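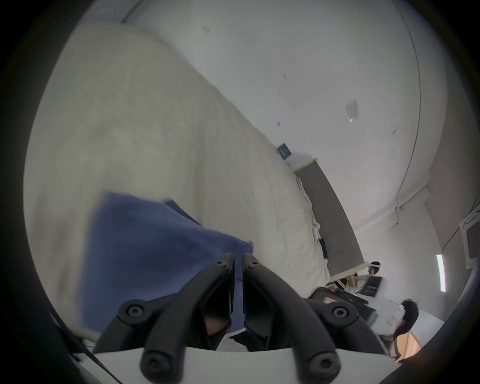
A gripper closed on a fold of the blue cloth, next to the bed.

Visit report: Clestura, handling and bedding room
23 Apr 2023

We are planning equipment for the linen side of our three guest houses, and before putting any money into the budget for next year we wanted to see the work being done. Clestura collects handling data with hand-held grippers and sells the tool as a kit, with a service contract on top. The visit took most of an afternoon. These notes cover what we saw and what it would cost us.

The room is set up like a furnished bedroom, with a bed, a padded headboard and a duvet. We had expected test benches. For our purposes a bed is better, as most of our labor goes into moving cloth on and off one. The staff were working with a single blue cloth, and we were free to stand close and ask questions.

The tool has two black fingers on a white base. There are screws at the joints, which matters to us because we would want to change a finger ourselves. We asked for the spares list and were given it on paper. A pair of fingers is $295. The list also has screws and base plates, but no price for the hinged links, and we have written to ask for one.

Three points on buying that came up before the break:

The kit is quoted per unit, with no discount below 6 units. We had budgeted for 3.

Delivery is from the Jarkness warehouse. Orders placed now would ship in June.

Training is charged separately, at $400 per day. One day is enough for people who already make beds for a living, according to Clestura. We would plan for two.

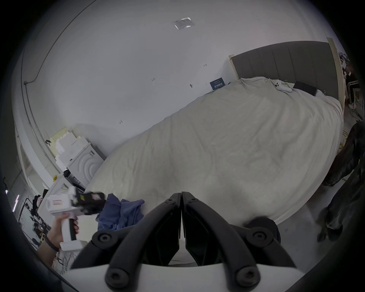 The bed with its duvet and gray headboard, a hand-held trigger device at left and the blue cloth on the floor.

Floor space is the item we had underestimated. A bed takes up most of a small room, and you need to be able to get at it from more than one side with a tool in your hand. The linen room at our main house would be tight. The old breakfast room would do, but it needs more outlets and some form of cable cover on the floor. We have added a line for an electrician, figure to be confirmed.

Storage also needs a line. There is a metal rack near the door here, and we would need at least that much, plus a desk for whoever looks after the recordings. Computers are not part of the kit price. Clestura will send a minimum specification, and our present office machine is unlikely to meet it.

We asked about other suppliers and got a fair answer. Hutapea sells a lighter tool at a lower price, but its service contract is for one year only and cannot be extended. Plisodico rents by the month. Renting may suit us for a first trial, and we will get a written quote from them before deciding.
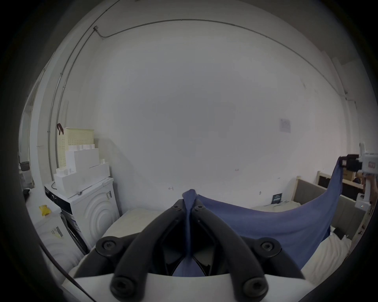

Two grippers holding the blue cloth over the bed, with the washing machine against the wall behind.

Large pieces of cloth are the reason we would not buy a single unit. With one gripper at each end, the cloth can be held out across the bed, and that is the position our own staff start from with a sheet. So the smallest useful order is two, and a third as a spare is sensible. That keeps us at our original number - and below the discount.

Washing machines were not in our plan at all. Our laundry is across the yard, and if we later want to record loading and unloading we would either bring a machine in or do that part over there. Plumbing in the breakfast room is not worth the expense this year. We suggest leaving it out and looking at it again after the trial.

Still open:
- price of the hinged links
- computer specification from Clestura
- monthly rate from Plisodico, with and without service
- electrician's quote for the breakfast room
- whether the training day can be held at our site, and who pays travel

The budget draft will be updated when the two written quotes are in. Until then the equipment line stays at three units, two training days and one spare pair of fingers.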